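Section 6. Setting Up the Wrist View and Self-Mask

The Dolo planner uses the wrist view to find free space near the tool. It can only do this if it knows which parts of the view belong to the arm. This section explains how to record the arm's own outline, save it as a self-mask, and load it into the Dolo controller. Plan on 20 minutes for one arm.

Do this section after hand-eye calibration (Section 5) and before you teach any approach paths (Section 7).

6.1 Before you start

You need a Dolo controller with the Lovlow driver installed, a finished hand-eye calibration file, and an operator account with the Edit Planning right. If you upgraded from an older release, delete any masks made before the upgrade. The old file type loads without an error but is ignored by the planner.

CAUTION: The arm moves during steps 4 through 9. Stay outside the marked work area and keep the enable switch in your hand.

6.2 Record the outline

1. Open Dolo and go to Perception > Wrist View > Self-Mask.

2. Select the arm from the list. If the list is blank, the driver is not running. Start it from the Services page and come back.

3. Set the speed limit to 9 percent. The field turns gray once the controller accepts the value.

4. Press Fold. The arm moves to its folded pose, with the wrist turned back toward the links.

5. Wait for the Settled light in the status bar. Do not press Capture while the light is blinking.

6. Press Capture. Dolo stores the live view and the joint angles together.

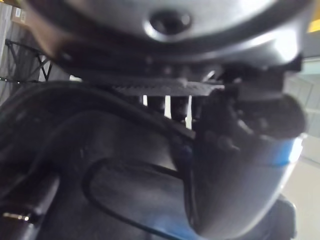
In a folded pose, housings, cables, and links can fill most of the view, and the segmenter has to sort all of it from the room. Dark cables lying on a dark link are the hardest case. If the overlay leaves a gap along a cable, paint it in by hand with the Add brush. It is better to mask a little too much here than too little.

Shiny housings also need a check. Bright reflections may be scored as background and show up as holes in the overlay. Use Fill Holes once, then look at the edges again. Running it several times makes the mask creep outward into the room.

Leave shelves, boxes, walls, and floor unmasked. These are real obstacles, and the planner must be able to see them.

7. Press Accept when the overlay covers the arm.

8. Press Next Pose. The arm opens by one step and the counter goes up by one.

9. Repeat steps 5 through 8 until the counter reads 34. You can pause between poses, but do not close the page. An unfinished set is not saved.

NOTE: Cables shift as the joints turn. Dolo blends the masks between neighboring poses, so a skipped pose leaves a weak spot on both sides of it. If you have to skip one, write down its number and record it again at the end.

6.3 Build and load the mask

1. Press Build. The progress bar stops at 80 percent while the blended poses are written. This is normal – do not restart the controller.

2. Type a name for the mask. Use the arm name and the tool name, for example moroz_gripper_a.

3. Press Load to Planner.

4. Open the Planner page and check that Self-Mask shows the name you typed.

5. Press Dry Run. The planner works out a path from folded to open without moving the arm.

If Dry Run reports "Start state in collision," some part of the arm is still being read as an obstacle. Open the point view, find the red points, and note which pose they belong to. Go back to that pose and fix the overlay, then build again. You do not have to record the other poses a second time.

If Dry Run reports "View too small," the mask covers nearly everything in one or more poses. The planner will fall back on the stored room map for those poses. This is allowed for folded poses only.

6.4 When to record a new mask

Record a new mask after any of these:

A tool change that is not already in the mask list
A cable that has been moved, replaced, or clipped in a new place
A new hand-eye calibration
Any change to the camera mount or lens

Cleaning the arm does not require a new mask. A change in room lighting usually does not either, but run Dry Run to be sure.

Masks are stored per controller. To copy one to another cell, use Export and follow the steps in the Stelavance transfer guide.

Section text: Roksolana Koval. Checked on the Moroz cell by Graziella Gatti, August.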